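Stusum: fair opponents in a small racing game
Project report, second year
Jamila Munasinghe and Rajitha Siriwardena
Supervisor: Dr. Abeysekara

1. Background

Stusum is a racing game for one player, seen from above, in which small cars drive on tables and floors inside a house. We made it during the spring term with Jastik, the 2D engine that is used in our department. The first version was playable in February, but the computer cars were boring. They followed one fixed line and they all had the same speed. A beginner could not catch them, and a player with some practice never saw them again after the first turn.

The goal of this project was to make opponents which stay near the player without cheating in a way that the player can notice.

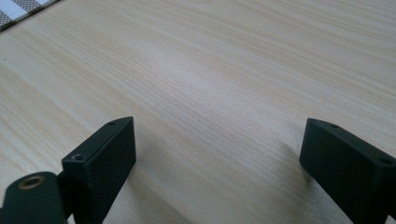

2. Tracks and surfaces

The game has five tracks, and each one has its own grip values. Grip is stored in a separate map, so the art can change and the handling stays the same. This was useful for us, as the art changed many times. A wood with very fine, close grain, like this pale tabletop, is difficult as a road texture: when the camera moves fast, the thin lines begin to flicker. We made the grain wider in the final art and lowered the contrast. Cloth was easier to draw but harder to tune, and on the first cloth track the cars turned as if they were on ice.

The longest track is called Arnis. It has one long straight and a slow hairpin, and we used it for all the tests in this report.
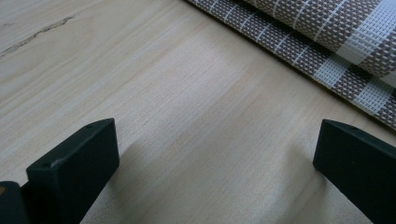

Figure 2. Light wood with a dark, irregular line in the grain, and part of a woven placemat.

3. Method

Many racing games use "rubber banding", where the cars behind the player become faster and the cars in front become slower. Our first solution was the same. It worked on paper, but the testers complained that good driving was punished, and we agree with them.

In the second solution the top speed is never changed. Each opponent has a skill value that controls how late it brakes and how close it stays to the ideal line. When the player is far behind, the skill goes down slowly and the opponent makes small mistakes, for example a wide exit from the hairpin. When the player is far ahead, the skill goes up, but only to a limit that we measured from Rajitha's best laps.
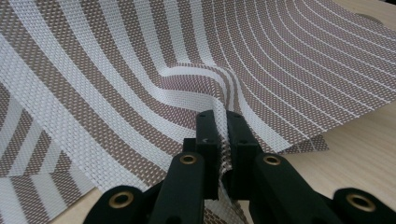

The skill value can change only once per lap. In an early build it changed in every turn, and then the cars looked nervous – they braked hard in one corner and attacked the next one.

4. Testing

Five students from our class played both versions. We recorded 916 laps, and over 700 of them were complete and could be compared. The others were stopped early or had a crash in the log file.

With rubber banding, the gap at the finish line was small for everybody, but the players gave low marks for fairness. With the skill value, the gaps were larger and the marks were better. One tester wrote that she "lost to a car that drove well", and this is the result we wanted.

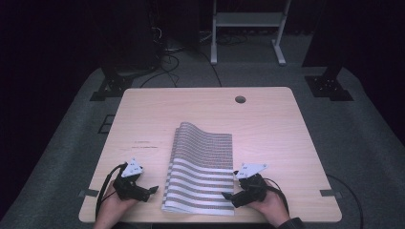 Beginners still had problems. On Arnis the opponents did not make enough mistakes in the first lap, so a slow start could decide the race. We tried a lower skill value at the start, but then the experienced players were alone in front before the hairpin.

5. Work still open

The opponents do not react to each other, only to the player, and sometimes two of them drive side by side for a whole lap. Jamila has started a simple overtaking rule, but it is not stable and it is turned off in the version we hand in. The log format also needs cleaning – at the moment the lap time and the skill value are saved in different files.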